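I own three copies of the same picture of a potted plant. I'd like to say this was a design decision. It was a sale at Akoditz, where the frames were priced so that buying one felt like losing money, and the print came included, presumably so you'd know which side was the front.

The plan was to swap the prints for something with meaning. Ferry tickets, a map, my grandmother looking annoyed at a goat. That was last September. The plant is still in all three, sitting on its little brown stool, and I've grown fond of it. It's the only houseplant I have ever kept going for nine months.

What I haven't done is dust them. My sister-in-law Amra Georgiou came for lunch, leaned in close and said "oh, these are nice" while drawing a line with one finger along the top of the molding. She didn't mention it again. She didn't have to.

So, Wednesday, June 14, 2023: frame day. I read a long post on a housekeeping forum (50 replies, 19 of them about vinegar) and came away with this:

- Take them down. You can't clean a frame on the wall, you can only make it crooked.
- Dry cloth first. Anything wet turns dust into paste, and the paste moves into the corners for good.
- Something fluffy beats something flat, as the inner edge has a step in it where the dust lives.
- Never spray the front. Spray the cloth, if you must spray anything.

I skipped the paper towels and used the blue fuzzy thing with the black edging and the hanging loop. It's a hand towel, technically. It has never been much good at hands.

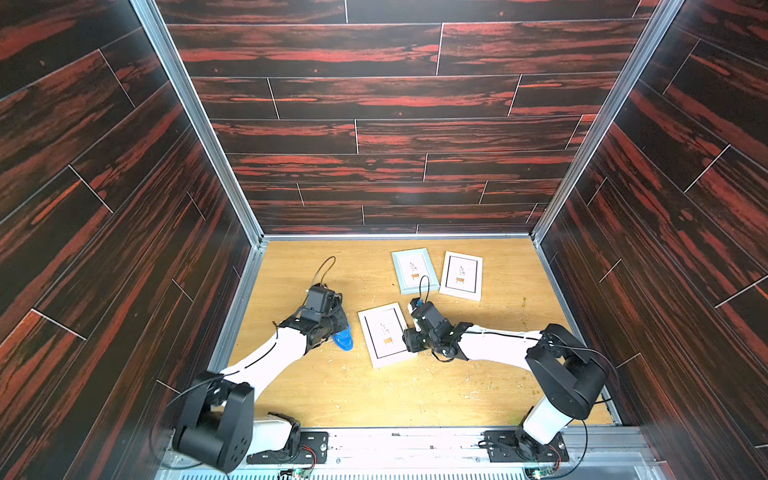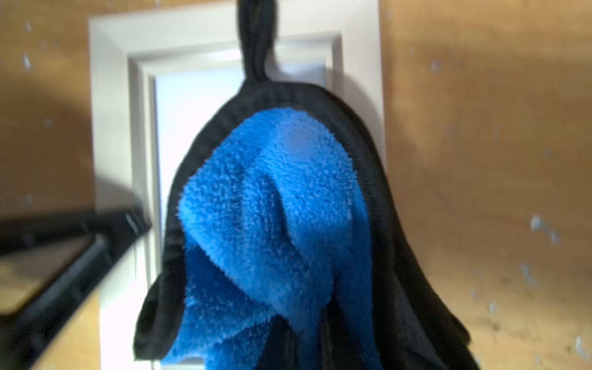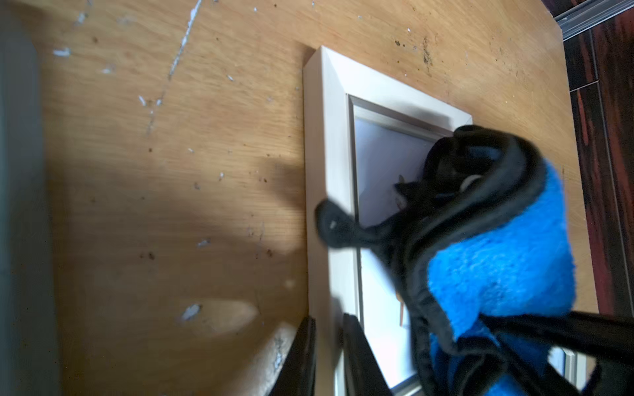

The mitered corners are the worst part. There's a hairline where the two pieces of molding meet, and it will hold on to a gray thread of lint through any amount of wiping. I went in with a dry toothbrush in the end, then a toothpick, then told myself the line was a feature.

White frames also show everything you do to them, including fingerprints from the cleaning. I like the light blue one better for this reason and should have bought three of those - Akoditz only had the one left, and I was in a hurry to save money.

Next job is the shelf in the hall, which I've been putting off for about 2 years.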